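Tunberg Tabletop Cell — Demonstration Guide
Section 4: Running the Cell for Visitors

4.1 Scope

This section covers the use of the cell at open days, site visits and short demonstrations. It assumes that the arm has been mounted and calibrated as described in Section 2 and that the operator has completed the checks in Section 3. For unattended operation, see Section 6.

The standard demonstration is a pick-and-place routine on household objects. One cycle takes 90 seconds at the visitor speed setting. The routine was prepared for the Skovum open day and is stored on the controller under the name BRETIA-2.

4.2 Before Visitors Arrive

1. Switch on the controller and wait 10 minutes before enabling the drives.
2. Confirm that the floor barrier is closed and stands at least 600 mm outside the reach of the arm.
3. Load BRETIA-2. Do not edit the stored waypoints.
4. Set the speed override to 70 percent. The controller rejects a higher value while visitor mode is active.
5. Run one full cycle with the gripper open and the table clear.
6. Test the emergency stop from the operator position, then reset.

CAUTION: Route all cables along the side of the table and keep them out of the path of the arm. A cable that can be reached by the gripper must be secured before the drives are enabled.

4.3 Laying Out the Table

1. Place the green tray at the front left of the table, with the brush and the sponge inside it.
2. Place the orange-red bowl toward the back left.
3. Distribute the loose objects over the remaining surface. Mix hard and soft items, and include at least one that rolls.
4. Leave enough space around each target object for the fingers to close.
5. Start the object scan and accept the result on the operator panel.

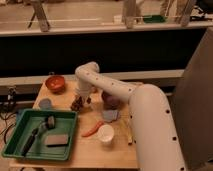

If the scan reports fewer objects than were laid out, move any that touch each other and scan again. Thin items such as sticks are the most common cause of a failed scan. They may be left on the table as long as they are not selected as targets.

NOTE: The layout does not have to be identical from one group to the next. Visitors may suggest positions, but only the operator places objects — and only with the drives disabled.

4.4 Demonstrating the Bowl Task

Reaching into a bowl is harder than picking from a flat surface, as the fingers must clear the rim on the way in and on the way out. Run this task second, after visitors have watched a simple pick.

1. Disable the drives.
2. Place the purple bowl near the back center of the table and put the ball in it.
3. Clear tall objects from the approach path on the right.
4. Enable the drives and select BOWL on the operator panel.
5. Announce the start of motion, then press Run.

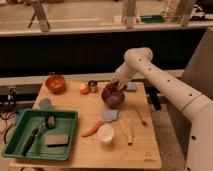 Figure 4-2. Gripper in the purple bowl, above the ball.

If the fingers contact the rim, the controller stops the arm and shows message 31. Select Retract, wait for the arm to rise, and re-center the bowl by hand once the drives are off. Do not push the bowl with the arm.

4.5 Pausing for Questions

Visitors often ask to see the gripper position more closely. Use Hold for this purpose. Hold keeps the arm at its current position with the brakes applied, and the routine resumes from the same point.

1. Press Hold.
2. Wait for the amber lamp on the operator panel.
3. Answer questions from the operator side of the barrier.
4. Check that all visitors are behind the barrier, then press Resume.

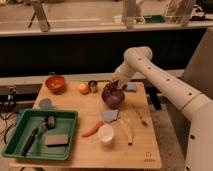 Hold is not a safe state for reaching into the work area. To remove or adjust an object, end the cycle and disable the drives. If Hold lasts longer than 10 minutes, the controller cancels the routine and the object scan must be repeated.

CAUTION: Do not hand the operator panel to a visitor. The Oosthuizen remote pendant has no visitor mode and must be disconnected before the barrier area is opened to the public.

4.6 After the Demonstration

1. Select Park and wait until the arm is stationary.
2. Disable the drives and switch off the controller.
3. Return the objects to storage. Replace any sponge or cloth that has torn.
4. Enter the number of cycles and any stop messages in the cell log.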